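Speaker notes – "The Play Kitchen Problem"
Talk for the early years evening, 14 June 2026
Slot: 15 minutes, plus questions

Start without the welcome. They have had the welcome.

Ask for hands: who has bought toy food in the past year? Keep your own hand up. Then ask who can say what it was for. Wait longer than feels comfortable.

I have been told many times that toy fruit teaches children to eat fruit. I used to repeat it. I have looked for good reasons to keep repeating it and I haven't found one I would stake a lunch on. A child who will happily serve you a toy banana all morning can still refuse the real one at noon. Mine did, for two years.

(Pause. If Renato is in the front row he will laugh. Carry on.)

The catalogs make it worse. Read out the Darnemine blurb, the one for the 628-piece market set: "builds lifelong healthy habits." Read it slowly. Ask what a piece is. In that set the price tags are pieces. So are the stickers.

What I will grant is smaller and duller. Toy food gives children something to name, sort, hand over and fight about. That is worth having, and you can get it from a few things on a table. An orange, a lemon, a banana, one bowl to put them in.

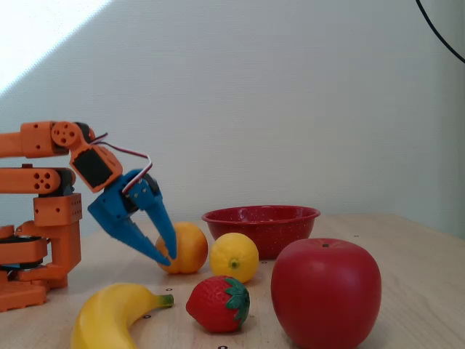

My quarrel is with the step from there to the big set. Buppha Noiphan ran the play corner at Hayat before me, and she kept a very short shelf. When I took over I thought it looked mean, so I filled it. By March the children were tipping everything on the floor and walking off. I took most of it away again and the shopkeeper games came back. One room, one spring, no proof of anything. Say that out loud, because somebody will quote me otherwise.

On the bowl. People spend on the food and forget the thing it goes in. A wide, shallow bowl lets a small child see what is there and reach it. Deep baskets turn into digging. Real kitchen bowls do fine, and Borghild has used old enamel ones for years – chips and all, so check the rims.

On looks. The Zotari people will say that children need fruit that looks real. Maybe. I have watched a four-year-old sell me a sock as a melon. I would not pay extra for freckles on a pear, and I would not throw it out if someone gave me one.

On color sorting. The lemon and banana are both yellow and this is always presented as a lesson waiting to happen. Sometimes it is. Often the child puts the lemon with the orange because they are "the squeezy ones," and the adult corrects a perfectly good answer. Please stop doing that. (Don't wag the finger. Last time I wagged the finger.)

Skip if short of time: the Skimora wooden set with the cutting knife. Good noise, bad fasteners.

Questions I expect:

Ardalan will ask about washing. Warm water, dish soap, dry it properly. Anything with a hole in it holds water, so squeeze it out or get rid of it.

Someone will ask for a shopping list. I don't have one. Look in the box you already own and take half of it out for a week.

Arsalan has the sign-up sheet for the toy swap. Point at the back table and sit down.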